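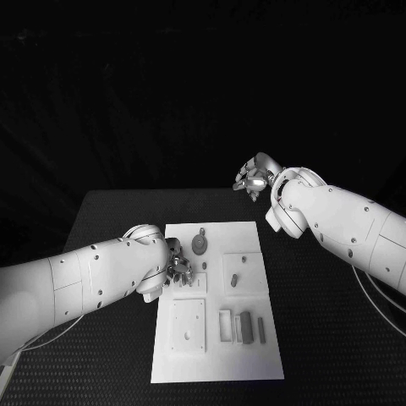
Two white arms at work over a dark tabletop.

Skikus Pocket Alarm

Personal safety alarm with pull pin and wrist loop

Most self-defense gear asks you to be calm, coordinated and facing the right way. The Skikus asks you to pull a pin. If you can open a bag of chips, you have had the training.

Pull the pin and the alarm screams until you put the pin back. Pressing the case, shaking it or swearing at it won't shut it up, so keep hold of the pin. The wrist loop is attached to it, which means that if someone grabs the alarm, they have also set it off. We like to think of this as their problem.

There is a small flashlight at the other end. It will find a keyhole. It will not light up a parking garage, and we'd rather you heard that from us than from the reviews.

What you get
Alarm with pin and wrist loop
Belt clip
4 button batteries (3 go in, one is a spare)
Instruction card, mostly pictures

Good to know
Test it once a month, outdoors, for about 12 seconds. Warn the dog.
Carry it in your hand or clipped to a strap. At the bottom of a backpack it's a paperweight with ambitions.
The case will put up with rain. It has never learned to swim.
An alarm makes noise and buys you a moment. Use the moment to leave.
Check the rules before you fly or take it into a courthouse – guards have their own sense of humor.

From buyers
"Went off in my coat at the movies. Can confirm it works." – Mimoza Dervishi
"Clip is stiff. Alarm is extremely loud. My neighbor now knows both of these things." – Vasilis Radulović

Colors: black, gray, or an orange you won't lose
Item number: 332
Returns: unused, in the box, with the pin in. Please, with the pin in.

Orange is out of stock until August. Spare wrist loops and the Berkus door wedge are sold separately.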